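Plerkville Adopts Inventory Rule for Furnished Rentals

Monday, April 27, 2026

PLERKVILLE – The Plerkville Housing Office has adopted a rule requiring landlords to give tenants of furnished homes a signed, written inventory on or before the day the keys are handed over. The rule applies to every furnished lease of 60 days or longer signed within city limits and takes effect with leases beginning this summer.

Under the rule, an inventory must name each piece of furniture supplied with the home, the room in which it stands, and any wear or damage present at the start of the lease. Landlord and tenant each sign and keep a copy. A landlord who cannot produce a signed inventory at the end of the lease may not hold back any part of a security deposit for damage to furniture.
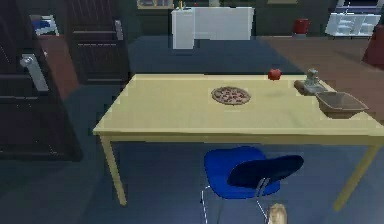

Rendering: Heydari

The Housing Office said the change was prompted by a rise in deposit disputes. The city has 510 registered furnished rental homes, most of them in the Susgate and Ultside districts, where short work contracts at the hospital and the rail yard bring in tenants who stay for a season or two. Furniture claims have become the most common reason for a deposit hearing in both districts, according to the office's March report.

The report found that in many of those hearings neither side held a record of the home's condition at move-in. Hearing officers were left to weigh one person's memory against another's. Several cases concerned tables and upholstered seating that had passed through three or more tenancies without being listed on any lease.

Current city law already requires a checklist for walls, floors, windows and plumbing. Furniture was left out when that law was written, at a time when few homes in Plerkville were let furnished. The new rule extends the same duty to movable items and uses the same form of signature, so that both records can be attached to the lease as one packet.

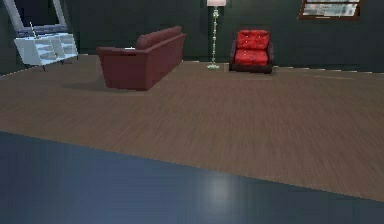
Kyrylo Lysenko told the public hearing on the draft that the rule would be welcome in Ultside but that the deadline for corrections was too short. A tenant who moves in on a Friday evening and starts work the next morning, he said, will not find the loose chair leg until the second week. He asked that tenants be given a full month to report faults missing from the inventory.

The final text goes part of the way. Tenants will have ten business days from move-in to send written corrections, up from five in the draft. A landlord who disagrees with a correction must answer in writing. If no answer is sent, the correction stands and becomes part of the inventory.

Owners' groups raised concerns over cost during the comment period, in particular for those who let a single home. The Housing Office has responded with a blank form, to be offered free of charge at the front counter and by mail, and with an optional inspection service. For a fee of $40, a city inspector will visit the home and complete the inventory with both parties present. The fee may not be passed on to the tenant.

Penalties are limited in the first year. A landlord found to have let a furnished home without an inventory will receive a written notice and will have two weeks to complete one. A second finding at the same address carries a fine of $675. The office may waive the fine where the tenant and landlord have since signed a complete inventory.

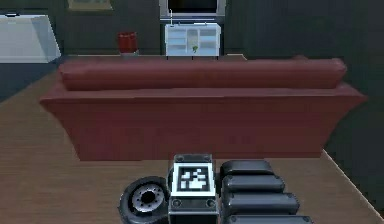

A sofa and a small white cabinet on a wooden floor. Supplied furniture must be listed room by room under the new rule.

The rule also sets out what counts as ordinary wear. Fading, flattened cushions, light scratches on tabletops and small marks on chair and table legs are to be treated as the result of normal use and may not be charged to a tenant. Burns, broken joints, tears longer than a hand's width and missing parts may be charged, up to the present value of the item. The cost of a new replacement may be claimed only for an item that was less than one year old when the lease began, and only with a receipt.

Upholstery received a section of its own. The draft had asked landlords to describe the condition of seating in a single word, such as "good" or "fair." Hearing officers advised against this, noting that such words had been read in very different ways by the two sides in past cases.
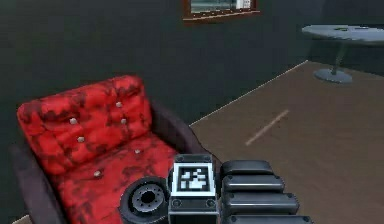

The adopted form provides a full line for each seat and asks for the covering, the color, and the place of any worn area or missing button. Photographs may be attached but do not take the place of the written entry. Where photographs are attached, each must be dated and initialed by both parties.

Leases already in force are not affected until they are renewed. On renewal, an inventory must be drawn up as the furniture stands on that day, and earlier wear may not be charged against the tenant. Student housing owned by a school, hotel rooms and rooms let within the owner's own home are exempt.

The Housing Office will hold two information sessions for landlords and tenants, the first at the Susgate branch library and the second at the Ultside community hall. Dates will be posted at both buildings and on the city's notice page. Printed copies of the rule and the form are available at the Housing Office counter during regular hours. Requests for large-print or translated copies should be made at the counter or by mail.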